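Behind the doors at Brakbridge: a day at the Montoya training ground

Brakbridge opened their training ground to supporters on 10th October, and I was one of 40 season ticket holders whose names came out of the draw. I have followed the club since they were two divisions lower and had never been past the front gate, so I took the day off work and went.

The Montoya ground is out past the retail park, on the road to Plenton. The bus drops you at the bottom of a long lane and there is no sidewalk for the last stretch. If they do this again, go by car. Parking was free and there was plenty of room.

We were checked in at the side entrance and split into groups of 10. Mine started outside, on the main field, where the first team was going through a light session before the home game with Urkoser. Most of it was passing in tight spaces, with two goalkeepers working separately at the far end. We stood behind a rope on the near touchline and were asked not to film. The defenders talk all the time. You don't hear that from the stands.

There are 4 full-size fields. The one nearest the building has the same grass mix as the stadium and is cut to the same height, and the head groundskeeper told us the first team only gets it twice a week. The furthest one floods. He was open about that, and said the drainage work planned for May was put back when the money went on the new boiler. The academy teams play on it anyway when it is dry enough.

Dardo Insaurralde came over when the session finished. He has been first-team coach for two seasons now and is quieter in person than he sounds on the radio. Someone asked him straight out whether the back three was here to stay. He said it depends on who is fit, and that he would go back to a four tomorrow if his left back could get through ninety minutes. He was also asked about the goals we have given up from corners. His answer was that the team marks zones at the near post and players at the back post, and that the mix-ups have come between the two. They had spent most of Wednesday on it. He signed whatever was put in front of him and then went in for lunch.

Our lunch was in the players' dining room, after they had cleared out. Chicken, rice, vegetables, and a decent soup. The menu for the week is on the wall and it does not change much.

The afternoon was indoors. The gym is smaller than I expected, one long room with the weights at one end and a strip of artificial turf at the other. The treatment room has five beds and we were only allowed to look in from the door, as there was a player being seen to. Next came the video room, where an analyst showed us clips from the last away game. He had 616 separate clips tagged from that one match. He played us the second goal from three angles and stopped it to show where our midfield had been pulled across. I had blamed the goalkeeper for that goal and I was wrong.
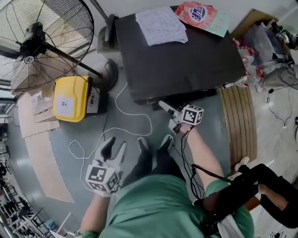

Indoors during the afternoon.

The last stop was the kit room, and for me it was the best of the day. Every player has a numbered shelf, and boots are kept on racks by the back door. Shirts for the Urkoser game were already printed and hanging up. The kit manager said long sleeves have to be ordered well ahead now, and only three players ask for them. She also said the away socks run small, which anyone who has bought a pair from the club shop will know.

We finished with tea and a short question session with the academy manager. Two of the under-18s are expected to be on the bench in the cup. He would not say which two. On tickets, he had no news, and said that was one for the front office.

A few practical points for anyone who gets a place next time. Wear shoes you don't mind getting muddy. Bring a coat, as the first hour and a half is outside and there is no cover. Bags are searched on the way in. Children are welcome from age eight, and the stairs to the video room are the only part that would be hard in a wheelchair, as there is no elevator.

The next visit will be drawn in the new year. You have to put your name in again even if you missed out this time, and the form is at the ticket office window.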